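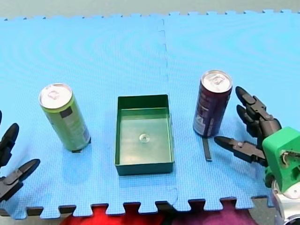 Foam tiles over a basement slab: worth it or not?

Basement and Garage Floors > General

pronska_pete_no
Thu 22 October
Looking at the Westerberg interlocking tiles for my workout corner. The store in Pastham wants $178 for enough to do the whole corner. They claim the foam "insulates like carpet." I have a hard time believing that. Anyone lived with these for a full winter?

slabhappy
Two winters. Your feet feel warmer, the room doesn't. Anybody telling you it cuts the heating bill is selling foam.

mudroom17
Disagree a little. Mine came with a chart in the box and we do run the space heater less. I like the blue ones.

slabhappy
A chart in the box, printed by the people who made the box. Did you check your bill?

mudroom17
No, but I know when I turn the heater on.

gravel_and_grit
My problem is moisture. Tape a square of plastic to the concrete for a few days before you buy anything. I skipped that, laid the Rudimance kind wall to wall, and pulled them up in November to find mildew under half of them. The seams let spills through too, so mopping on top does nothing for what's below.

pronska_pete_no
The listing says "breathable." So that's nonsense?

gravel_and_grit
Closed cell foam. Ask them what it breathes through.

tworakes
Ours are fine after 17 months, but it's a dry basement and we lift them every so often. The teeth do get loose if you keep pulling them apart. Also a weight bench leaves dents that never come out. For weights get rubber.

mudroom17
Rubber stinks though.

tworakes
For a month, yeah.

pronska_pete_no
OK, doing the plastic test first. If it comes up damp I'm keeping my money.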